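Refinishing or replacing a laminate table top
Home and Workshop > Furniture

Porkelent
I have a kitchen table with a pale wood-grain laminate top and I can't decide whether to paint it, cover it or buy a new top. The legs are solid and I want to keep them. There's a dull patch where the kettle used to stand and the edging is lifting on one side. A new top the right size is 69 pounds plus delivery. Has anyone painted one and had it last?

Makum
Painted one two years ago. Sanded lightly, two coats of primer, three of paint, then varnish. It looked good until we started eating at it every day. Plates mark it and anything hot sticks. I would not do it again on a table. On a wardrobe it would be fine.

Bokik
Disagree with Makum. The paint wasn't the problem, the waiting was. Most people use the table after a couple of days. Leave it 30 days before you put anything heavy on it. Mine has been in use since September and has one scratch, which my son did with a fork.

Makum
I left mine three weeks. I don't have anywhere else to eat for a month and I doubt Porkelent does either.

Porkelent
I don't, no. We could manage a week on trays. Pale beige top, pictures below. The wire basket normally lives on it with the fruit in.

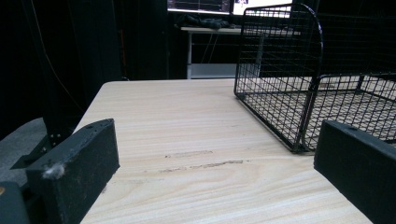
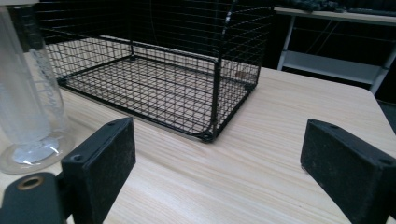
Last edited by Porkelent on Wed 2 May

Vaněk
I'd leave the top alone. Laminate with a plain grain like that goes with most things and you will miss being able to wipe it down. Glue the edging back first and see how you feel. Contact adhesive, thin coat on both faces, wait until it's touch dry, then press it on and tape it overnight.

Bokik
Iron-on edging may only need heating up again. Use a sheet of baking paper between the iron and the edge, and keep the iron moving. Try that before you buy glue.

Vaněk
Only if it was iron-on to begin with. A lot of factory edging is thicker plastic and an iron will ruin it. Look at the back of the lifted bit. A shiny, even layer of old glue means it's worth a try.

Porkelent
Just looked. There is a yellowish layer but it's crumbly, not shiny.

Vaněk
Then scrape it off and use contact adhesive.

Makum
Agree with that. For the dull patch, try a cream cleaner on a damp cloth, very gently, somewhere underneath first. If the shine has worn off it won't come back, but sometimes it's only limescale. White vinegar will tell you. Wipe it off after a minute and don't let it get into the open edge or the board will swell.

Bokik
Still think paint is worth doing if you're bored of the colour. Test a spare shelf first.

Porkelent
Will do the edge at the weekend and try vinegar on the patch tonight. Not ruling out the new top.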